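4.2 Sorting small goods at the conveyor crossing

The second group of tasks moves from the kitchen and laundry work of Section 4.1 to the shop floor. We chose the sorting of small containers because it is among the plainest of the chores that warehouses still give to people. A worker stands at a line, picks up an item, turns it over if need be, and puts it where it ought to go. The work asks for little strength and not much planning. It does ask for steady handling of things that are light, smooth and easily knocked over, and earlier trials with the Hedlund controller suggested that this was where a two-armed humanoid would be weakest.

All trials in this section were run in simulation. The layout was drawn up with the Brenham depot as its model, and the rollers, rails and supports were given the surface wear that one would expect of equipment in daily use. The controller, which we call Clita, received the view from above the robot's head together with the joint readings of both arms. It was given no separate signal to mark the moment of contact. The same trained policy was used throughout and was not adjusted between runs.

Figure 6. Two-handed sorting task, simulated conveyor crossing, overhead view. 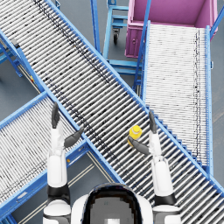

Reaching proved to be a smaller difficulty than we had expected. Clita brought the hand to a workable position in most of the 3,000 runs, and the errors that remained were seldom errors of distance. They arose from the order in which the fingers closed. Where the item is a small upright bottle, as with the yellow one standing on the rollers in Figure 6, a finger that curls in from the side may touch it well before the opposing finger is ready to give support. The item then tips or slides along the line, and the policy must begin again from a new position. A person doing the same job would as a rule steady the item without thinking about it. Clita had learned to do so only in part, and the free hand was often held too far away to be of help.

We considered whether a slower approach would settle the matter. Halving the closing speed did reduce the number of items knocked over, but it lengthened each attempt to the point where the robot could not have kept pace with a modest line. The median time for a full pick and placement at the slower setting was 39 seconds. Roald Lie, who supervised the depot side of the project, judged that a new member of staff would be expected to work several times faster by the end of a first morning. We have therefore reported all results at the normal speed.

The passing of an item from one hand to both hands was treated as a separate stage. It matters in practice because many goods must be turned so that a label can be read, and this is hard to do within a single grasp. The Vaneck hand model used in the trials has enough freedom in its fingers to make the turn, although the policy tended to grip more firmly than the task required.
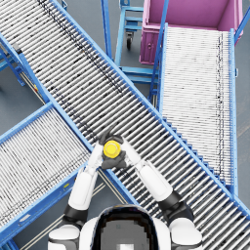 Once both hands had taken hold, the item was rarely lost. Failures at this stage were mostly failures to let go cleanly, with one hand opening while the other was still pulling. In 19 runs the two forearms came so close together that the safety limit ended the attempt. We regard this as a fault of the motion planner, and it should be open to repair without further training.

The results allow a guarded answer to the question set out in Section 1. Under simulated conditions, a general-purpose humanoid can carry out each part of a simple sorting chore. It cannot yet carry out the whole of it at a speed, or with an evenness of result, that would make it useful on a working line. The gap is wider for light upright containers than for flat or heavy goods, which the rollers hold more steadily. Section 4.3 repeats the comparison with items of mixed size and with the placement stage scored separately.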